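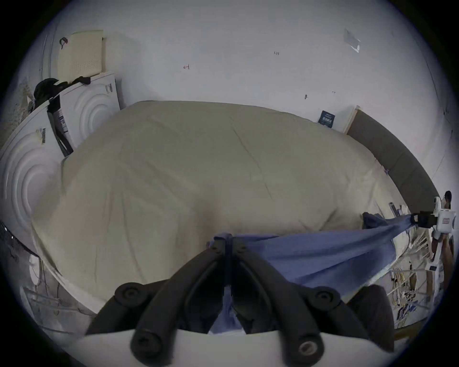
Sheet spreading with two hand-held grippers, one person on each — where do you cut the episode? My draft protocol starts recording once both grippers have hold of the cloth and stops when both jaws open. With the blue sheet pulled taut across the front of the bed like that, the start is easy to label. The trouble is everything before it. If the policy never sees the grasp, it has to be handed a sheet already in the jaws.
alaizer, Aug 4, 2021

nudden_rig wrote:
Record the approach as well. We trimmed ours in June and had to redo 2,000 episodes. The arms closed on the duvet as often as on the sheet.

pk_tolerance wrote:
Disagree. Approach and pull are separate skills and should be separate files. Train the grasp on one set, the pull on the other, and you can see which one is failing.

nudden_rig wrote:
You can split a long file afterwards. You can't add back what you didn't record.

pk_tolerance wrote:
Fair, but only if somebody marks the split point. Who does that on your side?

nudden_rig wrote:
Jaw width below a threshold for 5 frames. It misses when the fold is thin, so we check those by hand.

mwakyusa_lab wrote:
Different question for the OP. Are the two streams on one clock? With a stretched sheet, each gripper feels what the other is doing. We had an offset of 3 frames and the left arm always pulled late.

alaizer wrote:
One clock, Memau sync box. I haven't measured the offset under load. Will do.

drift_and_sag wrote:
I'd drop hand-held for this and use remote control. One operator, both arms, no disagreement over who leads. The Drudent leader arms are good enough for cloth.

mwakyusa_lab wrote:
Tried it. Operators were slow and overpulled, having no feel for the tension. Two people with grippers in hand do it properly without being told.

drift_and_sag wrote:
They also do it at a speed your arms may not reach. Check joint limits before you collect a full set.

alaizer wrote:
Checked, 2 of the test runs were over on the wrist. I'll keep the approach in, log jaw width and ask people to slow down on the pull. Offset figures to follow.

Atieno Laizer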